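# Handheld gripper recording in homes: good practice

**Good practice for handheld gripper recording in homes** is the body of rules and working customs that governs the collection of robot training data by people who carry a gripper through ordinary household tasks. The rules cover consent, preparation of the room, handling of the tool, electrical safety, labeling, and the keeping and deletion of recordings. They apply to the human operator and to the firm that receives the data. Safety rules for powered robot arms are treated separately.

## Background

Early household collections followed rules written for laboratory benches, where the table, the lighting and the objects were the same every day. These rules transferred poorly to private homes. Bedrooms and kitchens contain personal belongings, other members of the household, and furniture that cannot be moved. The first set of written rules meant for homes in general circulation was the Tutham Code, drafted by Nasrin Dehghan and Parviz Hosseinzadeh and named for the town where its authors worked. It contains 36 clauses in 8 parts. An annex on clothing and bedding was added later and is now the most widely cited section.

The Funwood Guide, a shorter text, is meant for operators and omits the clauses on storage and contracts. The two documents agree on most points. Where they differ, collecting firms usually follow the stricter one.

## Consent and privacy

Consent must be given in writing by every adult who lives in the home, including adults who will be away during the session. The form names the rooms to be entered and the tasks to be performed. A room that is not named may not be entered with the tool switched on, and a door that leads to such a room is kept shut where possible.

Papers, medicine packaging, family photographs and screens are put away or covered before recording begins. Mirrors require particular care. The Tutham Code asks the operator to check each mirror from every position in which the task will be performed, while the Funwood Guide asks only that mirrors be noted on the session sheet. Either household consent or operator consent may be withdrawn at any time, and the recordings concerned must then be deleted within 20 days.

## Preparing the work area

The rules favor a room in its usual condition. Operators are told to remove hazards and private items and to leave other belongings where they are, as a model trained only on cleared surfaces tends to perform poorly among everyday clutter. The garment to be handled is laid flat with its sleeves spread and its front facing up, and any buttons are closed unless the task sheet says otherwise. Folded clothes and pillows may remain on the same bed.
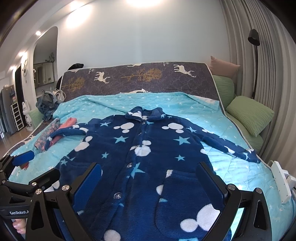 Lighting is set once, before the first attempt, and is not changed until the task is complete. If daylight shifts noticeably, the operator ends the series and begins a new one under a separate number. Curtains may be open or closed, but their state is entered on the sheet.

Power strips and chargers are a common source of disagreement. The Tutham Code requires that they be moved off any surface where fabric will be handled. The Funwood Guide permits a strip to stay if it lies outside the planned path of the cloth and the operator has recorded its position. Both texts forbid pulling fabric across a plugged-in cord.

## Handling the tool

The operator inspects the fingers and pads before each session. Pads that are torn, loose or shiny with wear are replaced in pairs, so that both sides grip alike. Screws are checked by hand. Clause 14 of the Tutham Code further requires that:

- the tool is held by its grip only, with fingers clear of the moving links;
- the free hand stays away from the object unless the task calls for two hands;
- the fingers close at a steady pace and open fully before the tool is drawn back;
- buttons, zippers and other hard parts are not used as gripping points unless they are the subject of the task.

A failed grasp is kept in the record. The operator does not straighten the garment by hand and continue as though the attempt had succeeded. The attempt is marked as failed, the garment is laid out again, and a new attempt is started.

## Rest and workload

Repeated squeezing strains the hand and wrist. Under the Tutham Code an operator may complete no more than 156 attempts in a working day and must rest after every 20. Work on low surfaces such as beds is counted in the same way, although the annex advises changing hands or kneeling where bending would otherwise be prolonged.

## Labeling and storage

Each attempt receives a label stating the task, the kind of garment, the starting state and the result. Labels use plain terms from a fixed list. The Safavi list is the usual choice for clothing, and it separates fleece, knit and woven items on the ground that they slide and fold differently. Brand names and printed characters are left out of labels.

Recordings are copied to protected storage on the day they are made, and the copy on the tool is erased once the transfer has been checked. Names and addresses are held in a separate file.

## Criticism and revision

Operators working under the Kikari program objected that the daily limit treats a short pinch and a full fold as equal, and proposed a limit based on working time. Hosseinzadeh defended the existing rule as easier to audit. Dehghan has supported a combined measure. A draft revision containing both options was circulated for comment on Tue 13 November, and the present limit remains in force until a final text is adopted.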